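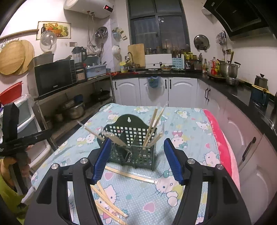

Notebook, hand-held gripper build (Rangel)
June 29, 2020

Chopstick day! I have been putting this one off, and I want to get it down while my hands still remember what the trigger felt like. The job is wrapped pairs and single sticks, in and out of the green basket with the three compartments, with both Rangel units on the kitchen table. Volker said back in January that thin things would be what sorted out our jaw geometry, and I grumbled at him then, so I owe him a coffee.

The wrapped pairs are the easy part. The ribbed blue pads bite into the film and there is plenty to hold on to. What I don't like is the loose end of the wrapper, which can fold over between the pads and make the grip feel closed when it's only holding plastic. Keep an eye on that when you go through the recordings.

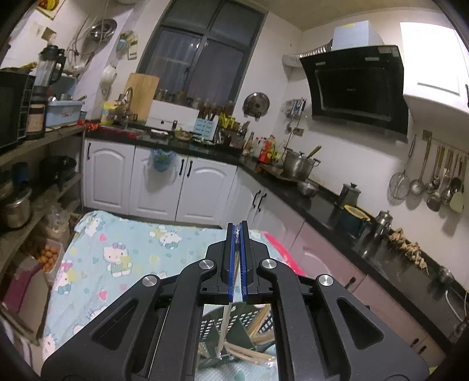

Imke Bauerfeind
Mechanics and pads, Skurnport shared workshop

Single bare sticks are another matter. One stick between the two fingers, hanging straight down, is a very small contact patch, and if the tips don't meet square it wants to swing like a clock pendulum. I shimmed the left arm at the front pivot and that took most of the twist out, though I would still like to try the softer Stosura pads before we print anything new. (Volker, they are in the drawer with the spare pins, please don't use them for the door stop again.)

Trigger return is now 2 springs per side. It feels heavier than I'd like after a long stretch, but the jaws open evenly and I have stopped fighting them.

Logging went fine on the Nurkow board once I raised the buffer from 2,000 to 3,335 samples. The card is the 64 GB one, so space is no worry for a while.

Still to do: check pivot pins for play, re-cut the left pad a hair shorter, write down the shim thickness properly (it's on the back of an envelope somewhere), and ask Volker Haberkorn whether his calibration sheet is for the old fingers or these.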